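**Milach Street kitchen refit – progress report to the Stergiou Fund**
Nov 9, 2024

You asked for two pages and no adjectives. I have managed the two pages.

**Where we are**

The shared kitchen on the ground floor of Plirholm House is back in use. The old one closed in June, when the cabinet under the sink gave up holding the sink. Residents cooked on two hot plates in the laundry room for longer than anyone had planned, and the laundry smelled of onions well into fall. All the big work your grant paid for is finished: plumbing, wiring, cabinets, counter, tile. What remains is small, cheap and irritating, and I have listed it further down.

**Money**

The grant for fittings and finishes was $2999, a figure I still suspect was picked so that it would look like less than three thousand. We have $770 of it left. The counter came in under the quote. The tile came in over it, partly because we ran short along the window wall and had to order another box, with its own delivery charge. Skustgate Supply took back the unopened grout and refunded it without an argument, and I mention this because it was the only transaction of the project that went that way.

I'd like to hold the remainder for the items below. If you want it returned, tell me before I buy the shelf.

**Counter and tile**

You will remember the tile debate from my last report. We had 29 replies to the color survey, which is more than we got for the fire drill. White lost badly. The winning side wanted something that would hide splashes, and the losing side predicted that the room would look like a swimming pool.

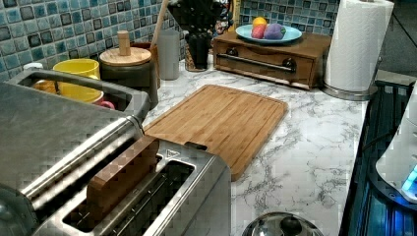 Color is the part of the job I expected to be apologizing for, and I find I don't need to. The small squares run from turquoise through to a navy that is nearly black, with light grout between them, and against the gray and white of the counter they look a good deal more expensive than they were. The yellow mug holds its own against all that blue-green, and I have heard two separate residents take credit for the effect. The swimming pool faction has gone quiet. The grout was sealed once at installation and is due a second coat, which I have put on the list in case I am tempted to forget it.

**How the counter is being used**

Our application promised "clear work surfaces." I would like to revise that to "work surfaces." The counter was bare for one evening. By the next morning the toaster was out, followed by the mugs, the canisters and the knife block, and somebody had found a place for a wooden box with a drawer in it. I have come around to most of this. People had been keeping their things in bedrooms for months, and a kitchen with stuff on the counter is a kitchen people are cooking in.

What does need fixing is the distance between things. The mugs have settled in behind the toaster, so anyone wanting coffee reaches across it. A low shelf on the side wall would take the mugs and free up some elbow room. I have measured for it twice and got the same answer both times, so I feel ready to order.

The new outlets are working as they should. We used to lose the lights whenever the kettle and the toaster were on together, and the electrician assures me those days are behind us. Several people tested this on the first morning without being asked.

**Still to do**

- Mug shelf, side wall. Brackets chosen, board not yet cut.
- Second coat of grout sealer. Needs an overnight with no cooking, so it needs a notice, so it needs me to write the notice.
- One cabinet door by the fridge that opens by itself. The fitter has adjusted the hinge and pronounced it cured. It opened while he was packing up his tools.
- Labels for the food cupboards. We have the labels. We don't have agreement on who gets the top ones.
- Proper lighting over the sink. The fixture that arrived was for a bathroom and has gone back.

**What I got wrong**

I told you six weeks and it took much longer. I allowed no time at all for the counter to be cut, on the theory that counters came already cut. I also ordered the tile from a sample the size of a cracker and should have asked for a full sheet before committing. We were lucky there, and I wouldn't plan on it again.

**What I need from you**

A yes or no on keeping the remaining money for the list above, and a decision on whether the plaque is required. Your guidelines say funded rooms should carry one "at eye level." Eye level is now tile, and I would rather not drill it. There is a good stretch of plain wall by the door.

Receipts are attached in order, apart from the one for the hinges, which went through the wash.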